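On the Fureo list, Stevens wrote:

> Does the wrist view alone hold up on pale objects?

Partly. We ran 60 pick trials at Clirkville.

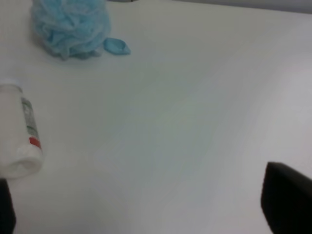 With the wrist view only, 28 failed. Adding the fixed view cut that to 16, same policy, same 1138 demos.
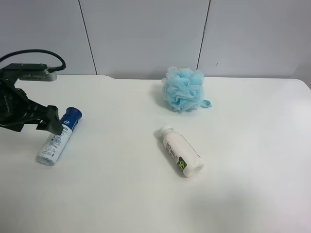 Most remaining failures are in the grasp angle. Items lying diagonally, like the white bottle and the blue-capped container, are still the hard ones. Logs are on Zudgate.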